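3월, 14:30
양팔 셀 그리퍼 정지 건 / 작성: Oľga Trnka

증상. 가까운 쪽 팔(이하 A)의 그리퍼가 닫힘 명령 후 목표 위치에 도달하지 못하고 과부하로 정지. 반복 시험 중 1,493회째에서 처음 발생. 컨트롤러 로그에는 전류 제한 초과만 남았고 통신 오류는 없음. 반대편 팔(이하 B)은 같은 시간대에 이상 없음.

문제는 정지 자체보다 정지 이후 동작이다. A가 과부하로 멈추면 B도 함께 멈춰야 하는데, B는 대기 자세까지 30 mm를 더 이동했다. 작업 영역이 겹치는 구간이었으면 손가락끼리 부딪혔을 것이다. 안전 쪽 이슈로 따로 등록함. 제목은 "단일 팔 폴트 시 상대 팔 미정지".

재현 시험. 천 위의 물체를 모두 치우고 A는 닫힘, B는 열림 상태로 두고 시작. 속도는 평소의 절반. 비상정지 버튼은 Zdeňka Kuruc가 잡고 있었음.
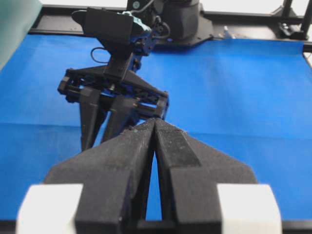
36회 반복 중 3회 재현. 세 번 모두 닫힘 마지막 구간에서 전류가 튀었고, 열림 방향에서는 한 번도 나오지 않았다. 물체를 잡지 않은 상태에서도 나오므로 파지력 설정 문제로 보기 어렵다. 전원을 내리고 손으로 손가락을 움직여 보니 닫히기 직전에 걸리는 느낌이 있음. 열린 위치에서는 부드럽다.

의심 원인
1) 손가락 교체 후 영점을 다시 잡지 않음. 닫힘 목표값이 실제 접촉 위치보다 안쪽이면 끝단이 맞닿은 뒤에도 계속 밀게 된다. 교체 기록은 있는데 영점 기록이 없다.
2) 가이드 이물. 분해 전이라 판단 보류.
3) 케이블 당김. 손목을 끝까지 돌려도 전류 변화가 없어서 일단 제외.

B 미정지 건은 설정 파일에서 원인 확인. Wuvamach 브리지가 폴트 신호를 팔별로 처리하고, 셀 전체 정지로 묶는 항목이 꺼져 있었다. 지난번 B 단독 시험 때 끈 뒤 되돌리지 않은 것으로 보임. 변경 이력에 이름이 없어 누가 껐는지는 모름. 비상정지 회로는 이 설정과 별개이며, 시험 전에 눌러서 양쪽 다 멈추는 것까지 확인했다.

조치
- 폴트 연동 항목 다시 켬. A에 가짜 폴트를 넣어 B가 즉시 멈추는 것 확인.
- A 그리퍼 영점 재설정. 닫힘 목표값은 접촉점 기준으로 다시 계산.
- 닫힘 전류 제한은 건드리지 않음. 올리면 증상만 가려진다.
- 시작 스크립트에 연동 항목 검사 추가. 꺼져 있으면 구동 거부. Zdeňka가 리뷰하기로 함.

영점 재설정 후 같은 조건으로 36회 다시 돌렸고 정지 없음. 1,493회째에 처음 나온 증상이라 이 횟수로 해결됐다고 쓰지는 않겠다. 장시간 시험 다시 걸 것.

남은 일: A 가이드 분해 점검, 예비 손가락 치수 측정, Hosik 쪽 셀에도 같은 설정이 꺼져 있는지 확인 요청. 장시간 시험 결과가 나올 때까지 양팔 동시 작업은 보류하고, 단독 작업만 절반 속도로 허용.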